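Shared workshop opens in former Omdale print hall

May 17, 2021

A shared workshop and office has opened its doors in the old Gronwood print hall in Omdale, after a refit that began in April last year and was held up twice by late deliveries.

The hall is run by Tendau, which already lets small units on the other side of the canal. It has room for 38 desks on the ground floor, of which 26 have been let. Members pay by the month and can leave with 30 days' notice.

Most of the furniture came second-hand from two office clearances. The desks are plain white ones, and several have a hole in the top for cables. Brick has been left bare along one side of the ground floor, and the fridge and the printer are there for everyone to use.

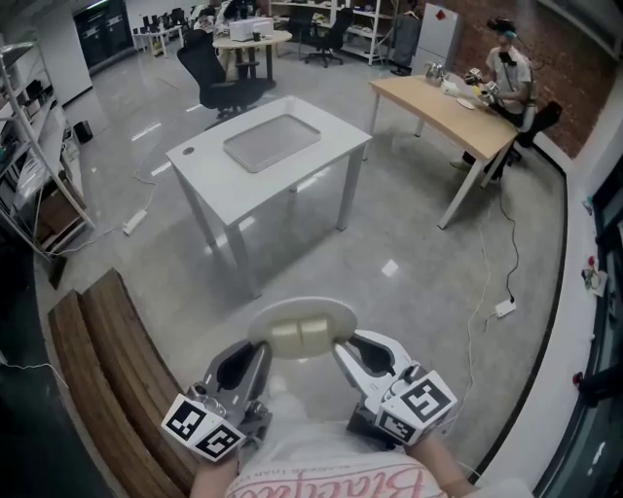
White desks and bare brick on the ground floor of the hall.

Tendau said the brick had been hidden behind plasterboard for years and only needed cleaning and sealing. The floor was a bigger job. The old surface was soaked with ink and oil in places and had to be ground back before a new finish could go down.

Power is still being sorted out. For now many of the desks are fed from extension leads on the floor, and members have been asked to keep the leads clear of the main walkway. Floor sockets are due to go in over the summer, one bay at a time, so that nobody has to move out while the work is done.

Storage is on open metal shelving, with boxes kept on the lower levels. Each member gets one shelf, and anything left on the floor at the end of the week may be moved. A broom is kept out for general use, and members are expected to sweep up after themselves. Larger items can go into the lock-up at the back for an extra charge.

The ceiling is the original corrugated one, painted white. Durrani, the contractor on the job, fitted new strip lights beneath it and repaired the black railing on the staircase. The upper level is not yet let. Tendau wants to use it for quieter work and small meetings, and has put aside more than 2,000 pounds for screens and carpet to keep the noise down.

Noise was the main worry raised at the open evening, as people using tools and people on the phone will be sharing one large space. Tendau has set quiet hours in the mornings and says it will look at them again once the remaining desks are taken.
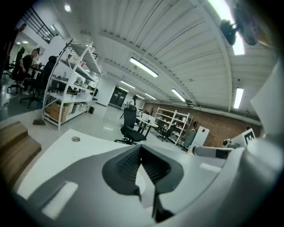
One reader, Canalside, writes: I rented a bench in a place like this for two years and the noise was never the trouble, it was the heating. A hall that size with a metal roof is bitter in January. Have they put any insulation in, or is it coats on until Easter?

Tendau said insulation had been laid above the ceiling at the street end only, and that the rest would be priced before the autumn. Portable heaters are not allowed at the desks.

The hall is open to members every day. Visits can be booked through the Tendau office in Omdale.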